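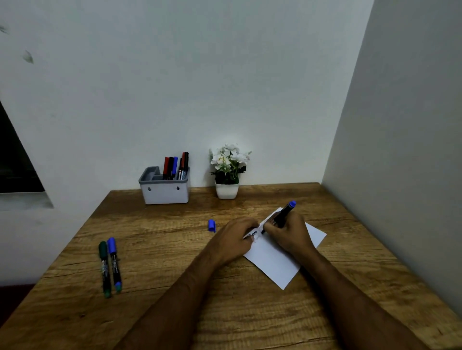

Prelurum Letter Paper, 80 gsm, white

Home > Paper and Envelopes > Letter Paper

Prelurum is a plain white paper for people who still write letters by hand. It has no lines, no watermark and no printed border. The surface is smooth, but it is not glossy, so the ink dries in a reasonable time and your sleeve stays clean.

We chose this paper after we tried many others in our shop in Emdale. Some were beautiful but too expensive for everyday letters. Others were cheap and the colour of the ink came through to the back. Prelurum stands in the middle – a good sheet for a good price.

Details
Weight: 80 gsm
Colour: white
Finish: smooth, uncoated
Pack: 2,000 sheets, in a carton
Price: $19 per carton
Made by: Skeltholm

Which pens are suitable

Ballpoint, pencil and gel pen work well on both sides. With a fountain pen we recommend a fine or medium nib. Felt markers are also possible, but please use one side only and put a spare sheet underneath. Very wet brush pens will make the paper wavy, and for these we suggest the heavier Ivanov card. 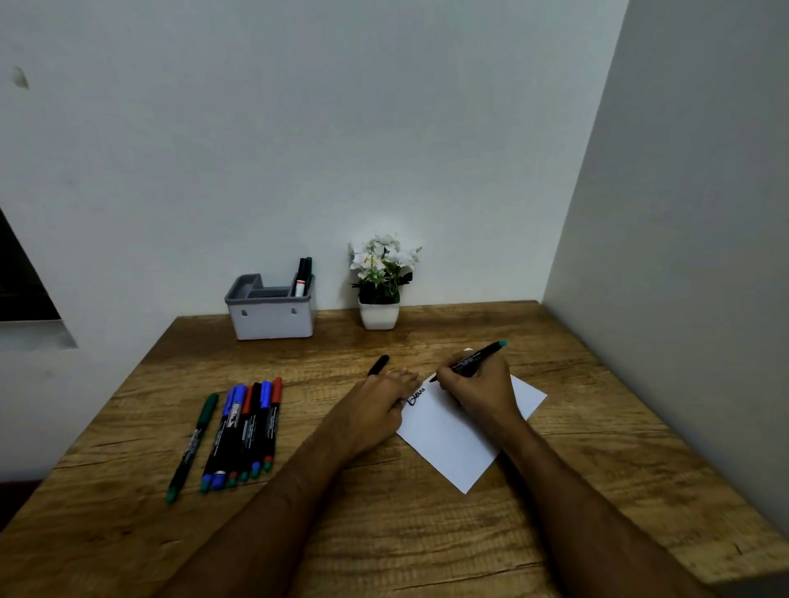

Folding and envelopes

The sheet folds in three for a long envelope, or 2 times in half for a small square one. If you press the fold with the back of a spoon, it stays flat and the envelope closes easier. Up to four sheets go comfortably in one long envelope. Envelopes are not included in the carton.

Storage

Keep the carton closed and lying flat, away from the heater. In a humid room the corners can curl after some weeks. This is normal, and a heavy book on top overnight will help.

Delivery and pick-up

Orders for the holiday season should reach us by 1st December. Cartons are heavy, so we cannot leave them in a letter box – somebody must be at home to take the parcel. Pick-up from the shop is free of charge. Please ring the bell at the side door and ask for Dušan or Despina Zupan.

Customer comments

"I write to my aunt every month and she says my writing is now easier to read. Before, the ink was always spreading."
Arben Tomić

"Good paper. The carton arrived with one damaged corner and they replaced it in May without discussion."
Todor Jurić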